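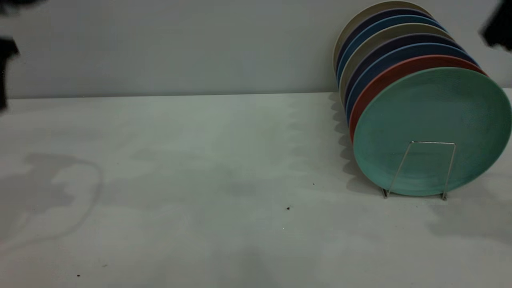
Plates in the wire rack, green one in front, red one behind it.

Narura Guest House – Ground Floor and Shared Kitchen
Safety checklist with comments
Date of inspection: Saturday, July 6, 2024
Inspected by: Nga Khương
Present for the boiler room: Tsion Alemneh
Rooms on this floor: 13

Marks used: OK = no action. C = see comment. F = failed, must be repaired before the next guests. N = not checked this time.

1. Exits and corridor

1.1 Front door opens from inside without a key – OK
1.2 Back door opens from inside without a key – F
Comment: The lower bolt was pushed in and it is very stiff. I needed both hands and my foot. A child or an older guest cannot open it. Please remove the lower bolt completely, the upper lock is enough for the night.
1.3 Corridor free of objects – C
Comment: Two folded beds stand beside room 9. They do not block the way but they make it narrow. In November I wrote the same comment, about the same beds.
1.4 Exit signs lit – C
Comment: The sign near the stairs flickers. Malleck promised a new one with the next delivery.
1.5 Emergency lights, button test – OK

2. Fire equipment

2.1 Extinguisher in corridor, tag 143 – OK
Comment: Needle is in the green part. Pin and seal are in place.
2.2 Extinguisher in kitchen – C
Comment: The needle is good, but it hangs behind the pantry door. When the door is open you do not see it. It should move to the other side, next to the light switch.
2.3 Fire blanket – OK
2.4 Smoke alarms, button test – F
Comment: Room 4 made no sound. I changed the battery and it still made no sound, so the alarm itself must be replaced. Room 4 should not be rented until this is done. All the others were loud.
2.5 Evacuation plan on the inside of each room door – C
Comment: Room 11 has the old plan, where the laundry is still shown as an exit. Emília Brabec has the new file and can print it.

3. Boiler room

3.1 Door closes by itself – OK
3.2 Nothing stored near the boiler – F
Comment: Paint cans and a bag of rags. Tsion took them out while I was there, but I keep the F because it was so when I opened the door.
3.3 Gas smell, visible damage on pipes – OK, none
3.4 Meter reading for the file – 3,629
3.5 Carbon monoxide alarm, button test – OK
3.6 Service sticker on boiler – C
Comment: I can read the company name (Giteo) but the ink of the date is gone. Ask them for a copy of the paper.

4. Shared kitchen

4.1 Stove knobs turn and stop correctly – C
Comment: The back left knob turns past the "off" position. Gas does stop, I checked it with soap water, but a guest may believe it is off when it is not. Repair soon.
4.2 Hood filter – F
Comment: Full of grease. This is a fire risk and the work takes half an hour.
4.3 Outlets near the sink – OK
Comment: Test button trips and resets.
4.4 Kettle and toaster cords – C
Comment: The Kombo toaster has a cord that is brown near the plug. I put it in the office with a note. Do not give it back to the kitchen.
4.5 Refrigerator temperature – OK
4.6 Floor – C
Comment: One loose tile in front of the refrigerator. I did not trip but I felt it move.

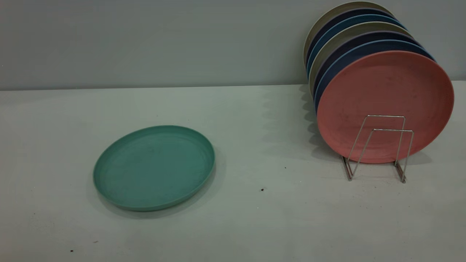 4.7 Shelves and work surfaces – C
Comment: The long shelf over the counter is fixed with only two screws and it carries the heavy pots. Please move the pots to the lower cabinet and let Thu Kiều look at the wall, because I think the plugs are too short. The shelf edge is 65 inches from the floor, so a tall guest can hit the head when he stands up from the cabinet. For the surfaces I have only a small request: plates go upright in the wire rack, and one that is left flat on the table, as the green plate was, should go back there too. The table must stay free for hot pans.

4.8 Dishes free of chips and cracks – N
Comment: I ran out of time. Huệ Tạ will go through cups, plates and glasses next week and put a line here. 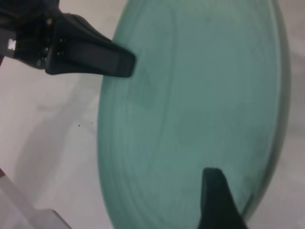 Green plate, close view. Faint rings near the rim.

5. First aid

5.1 Box is in its place and not locked – OK
5.2 Contents complete – C
Comment: Burn gel is expired and there are no large bandages. Small bandages we have enough for years.
5.3 Emergency numbers on the wall – OK

To do first: back door bolt, smoke alarm in room 4, hood filter. After these, the stove knob and the shelf. The other comments can wait for the normal repair day – but please write the date beside each one when it is finished, and sign with your full name. Last time there were only initials and we had two persons with the same ones.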